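Grilex 台式机拆装示教数据集 说明文档

写在前面

谢谢您点开这份说明。Grilex 是我们在 Florkerwood 的小实验室里一点一点攒起来的示教数据,内容很专一:由人来操纵机械臂,在拆开侧板的旧台式电脑上做拆装动作,把每一次的运动轨迹、夹爪开合和腕部相机画面一起存下来,供模仿学习使用。最初只想给自己的课题用,后来 Drandincombe 那边的同行来信问能不能共享,于是就有了整理的念头。整理比采集还要费工夫(真的!),所以下面有些地方写得啰嗦,还请多包涵。

本版发布于 2023年3月24日,共收录 169 条示教,由 2 位操作者完成。2 月份还有过一个内部试用版,字段名和现在不同,手里有旧版的朋友请直接换成这一版,不要混着训练。

任务内容

每条示教只做一件事,开头和结尾都由操作者用脚踏开关标记。任务分为 3 类:

内存条:夹取、转移、放入固定座或插槽
硬盘与蓝色托架:靠近、对准、夹持、抽出
机箱内靠近与避让:在线缆和支架之间移动到指定位置,不接触零件
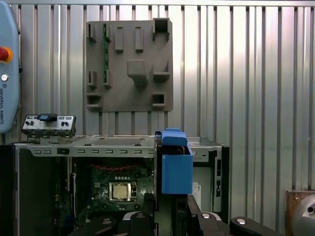
坐标系的选择我们争论了很久,最后决定所有轨迹都以机械臂底座为原点,工具坐标另存一份。机箱和固定板在不同批次之间会挪动,每次挪动后都重新标定,结果写在该批次的 calib.yaml 里。固定板上的夹座形状各不相同,像那条绿色内存条,是上下两端各由一个卡夹夹住、侧着立起来的,旁边的另一对卡夹则空着,所以在内存条任务里,我们除了记录目标零件的位姿,还额外标了它所在的夹座和夹座的朝向。如果您只关心抓取,忽略 slot_id 这个字段就好;如果要做放置,请务必读进来,不然学出来的策略很容易把零件送到隔壁去。

示教方式

我们用了两种方式,记录在 mode 字段里。hand 表示手把手拖动:开启机械臂的自由驱动模式,操作者握住末端附近,带着它走一遍。remote 表示遥操作,操作者坐在另一张桌子前,用我们自己写的 Obura 程序控制末端速度,只看屏幕上的画面。拖动得来的轨迹比较顺,人手上的犹豫也少;遥操作的轨迹抖一些,停顿多一些,可是操作者看到的和策略看到的是同一幅画面,这一点对训练很有帮助。两种都留着,由您来挑。

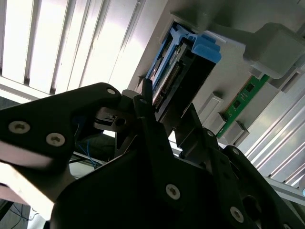
光照是我们最常被问到的问题。Florkerwood 的这间屋子窗户很大,采集时没有刻意遮光,也没有补灯,想着将来真正干活的地方也未必有那么好的条件。代价就是有些片段逆光很厉害:百叶窗那边亮得发白,黑色夹爪几乎只剩下几颗螺钉在反光,倒是托架的蓝色和内存条的绿色还分得很清楚。我们自己训练时加了比较强的亮度扰动,对比度也随机调,效果比事后做曝光校正要稳。这类片段在 meta.csv 里标了 backlit,您可以单独拿出来做测试集,我个人很推荐这么做。

顺便说一句,腕部相机离夹爪很近,指尖总会挡住一部分视野。我们没有做任何裁剪或遮罩,原样保存。

文件组织

每条示教一个文件夹,里面有:

joint.csv:关节角与关节速度
tool.csv:末端位姿、夹爪开度
wrist/:腕部相机图像序列
note.txt:操作者随手写的备注,中英文混杂,有的只有半句话

全部数据按批次放在 batches/ 下,根目录的 meta.csv 是总表。时间戳统一用毫秒,从该条示教开始时计为零。图像与关节数据不是同一个时钟,读取时请使用 tools/align.py,它会按最近邻对齐;间隔超过 200 毫秒的帧会被丢弃,并在日志里写一行提示。

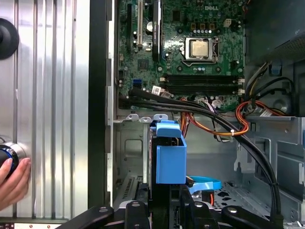 图3 打开侧板的 Dell 机箱,蓝色支架位于夹爪前方,周围有成束的线缆。

已知问题

线缆的形状没有标注。它们软,又会互相牵扯,我们试过用折线去描,描了一个下午就放弃了。做避让任务时请把线缆当作画面里的一部分来学,别指望有真值。

hand 模式的片段里,有时能在画面边上看到操作者的手。如果您的模型对此敏感,可以按 hand_visible 字段筛掉。这个字段是人工标的,难免有遗漏,发现了请告诉我们。

夹持力没有可靠的读数。夹爪开度可以放心用,力的那一列只是由电流换算来的,参考即可,请不要拿去做定量比较。

少数 remote 片段中途有网络延迟,轨迹上会出现一小段平台,随后速度突然变大。我们保留了它们,标为 lag,训练时默认不读取。

使用与引用

研究和教学用途可以自由使用,转发时请连同本说明一起带上。用于商业产品请先写信。引用时写 Grilex 数据集和版本日期就可以,不必客气地把我们每个人都列上去。

联系

数据由 Awuor Nyanda 维护,问题和勘误请提交到仓库的 issues 页面,写明批次号和文件夹名,最好附上出错的那一行。回信有时会慢几天,但每一封都会看。Obura 的源码还在清理,配置文件已经先放在 tools/obura/ 下,想复现遥操作设置的朋友可以从那里看起。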